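Kudix recalibrates simulated kitchen cell after shelf collisions

Posted 9/30/21

Kudix has finished a recalibration of the simulated kitchen cell it uses to prepare arm programs before they are loaded on hardware. The work was carried out on the virtual copy of the cell at the company's Hevilar site and covered the arm's base position, the tool center point and the collision shapes of the wall shelf. The cell was returned to general use this week.

The fault was first logged in May. Programs that reached for items on the wall shelf ran without error in simulation, then stopped on the real arm with a contact alarm at the shelf's front edge. Programs that worked only on the countertop were not affected. Early reports were closed as operator error, on the assumption that the approach height had been set too low.

"The heights were fine," said Lejla Berisha, who maintains the simulation models at Kudix. "We checked them against the job files and they matched. The problem was in what the simulator thought the shelf was."

According to Berisha, the shelf had been entered with a simplified collision shape thinner than the board drawn on screen. The visible model showed the correct thickness, so the difference could not be found by looking at a rendered view. A gripper finger could pass through the outer layer of the drawn board without the physics engine reporting contact. On hardware, the same path met solid material.

A second error was found once the shelf shape had been corrected. The tool center point, which tells the controller where the working end of the gripper is in relation to the wrist flange, had been carried over from an older finger design. The current finger is longer. The offset was small enough to go unnoticed in countertop work, where items are approached from above with plenty of clearance, but it mattered in the space over the shelf.

Radomir Gashi, who wrote the repair procedure, said the team decided to redo the full setup of the cell instead of patching the two values. The arm's base frame was measured again from the physical installation, entered in the model, and locked so that it cannot be moved by dragging it in the editor. Joint limits were compared with the controller's parameter file. Two of them had been typed in by hand at some earlier date and were replaced with imported values.

Shelf reach tests were then run with the lower obstacles left in place, including the microwave under the shelf. The arm comes up in front of the counter and turns its wrist in toward the shelf, so the links below the wrist have to be checked against the microwave and the cabinet fronts during the same move that brings the finger to the shelf.
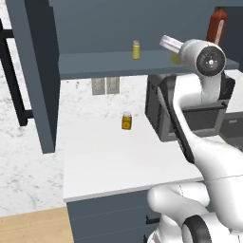 The arm at the wall shelf in the simulated kitchen, with the cabinet door open at left.

The test series consisted of 805 reach moves to points on and above the shelf. For each one, the simulator recorded the smallest distance between the arm and any fixed surface, along with the joint angles at that moment. Moves with a recorded clearance below the set limit were replayed at reduced speed and reviewed by hand. The first pass produced 23 such moves. Most were traced to a single wrist orientation that brought the flange too near the shelf, and that orientation has been removed from the list of allowed approaches.

The remaining cases involved the cabinet door. In the earlier model the door could be displayed open while its collision shape stayed in the closed position. Gashi said the door and its bar handle are now attached to one hinge joint, and the collision shape follows the hinge angle. The handle has its own shape, including the standoffs, which had been left out before.

"If the door is open, the planner has to know it is open," he said. "Before, it only knew that the picture was open."

Loose items were handled separately. Bottles and jars in the cell are treated as movable bodies with mass and friction. During the clearance tests they were fixed in place so that a light contact would be reported as a collision and would not simply push the item aside. They were released again for the grasp tests that followed. Kobina Laryea, who ran the grasp tests, said narrow bottles on the shelf were the most sensitive to the tool center point error. A sideways offset at the fingertip that would be harmless with a wide container can tip a small bottle before the grip closes.

Laryea repeated each grasp program 100 times with small random changes to the item's starting position. Results were compared with the same programs run under the old tool values. The new values gave a more even contact position on the finger, although the friction settings for smooth plastic surfaces are still considered provisional. Those settings will be reviewed after further measurements on hardware.

Some changes were also made to the order in which the cell starts up. The previous startup script loaded the arm first, moved it to its ready pose and then loaded the fixtures. If the ready pose had been edited, the arm could already overlap a fixture when that fixture appeared, and the physics engine would push the two apart. The arm would end up with a joint reading slightly different from the commanded one. The script now loads fixtures first, then the arm, then the loose items, and it stops with a message if any overlap is found before the clock starts.

Maintenance of the model has been moved to a written schedule. The main points are as follows.

The base frame and tool center point are compared with the controller's values whenever a finger, flange or mounting part is replaced.

The collision view is switched on and checked by eye after any edit to a shelf, door, drawer or counter.

The shelf reach series is run in full after a change to the arm model, and in a shortened form after a change to the fixtures.

Ready pose edits are saved under a new name and need a second person's approval.

Log files from failed runs are kept together with the exact version of the model that produced them.

The last point came from Elínborg Baldursdóttir, who supervises the physical cell and had asked for it after the May reports. Several of the early logs could not be replayed, as the model had been overwritten in the meantime. She said her group spent roughly 2 weeks repeating moves on hardware to recover information that the simulator would otherwise have supplied.

The physical arm was inspected during the same period. Contact with the shelf edge had left marks on the finger, which was replaced, and the wrist flange bolts were checked for torque. No damage to the wrist joint was found. Baldursdóttir said the contact alarm had stopped the arm early in each case and that the alarm threshold has been left unchanged.

Kudix uses the planning package Dastano to generate arm paths and a smaller in-house tool, Amin, to compare simulated and recorded joint data. Amin did not flag the shelf problem because it compares joint angles only, and the angles agreed up to the moment of contact. Mirsad Nikolovski, who looks after the tool, is adding a check that places the recorded path back in the model and measures clearance against the fixtures. A first version is in use on the Hevilar cell. It runs after each hardware session and takes the tool offset directly from the controller, so an outdated value in the model will show as a mismatch.

Users with saved programs for the wall shelf need to open them in the updated cell and run the clearance check again before sending them to hardware. Programs limited to the countertop will load without changes, though the new tool values will shift their displayed approach points slightly. The old version of the cell remains available as read-only for comparing earlier results and can no longer export programs to the controller.

Work on the drawer and lower cabinet models is next. Both still use fixed fronts with no hinge or slide joint, and programs that open them are not being accepted for the cell at present.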